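## The slow art of tidying your bookmarks

My bookmarks bar got away from me sometime in January, and by the time I noticed, it had sprouted two folders called "Recipes" and a third called "Recipes real" (which held mostly shed plans, of course). So I made a pot of tea, opened Naltik, the little bookmark organiser from Girnard, and settled in for what I fondly imagined would be a quick half-hour. It took nearly six!

Naltik checks every saved link and greys out the dead ones, and I lost a good while mourning them, especially a lovely old page on the Ullesstead footpaths that I'd kept through seven computers and never once reread. I've left it in anyway, greyed out and all.

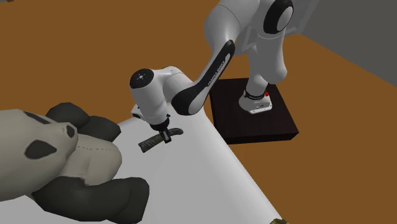

What I've settled on since is a colour for each folder and a short name for each link, so the whole row fits across the screen, and I do a bit of weeding over breakfast whenever the kettle's slow. The shed plans have their own folder now, in green.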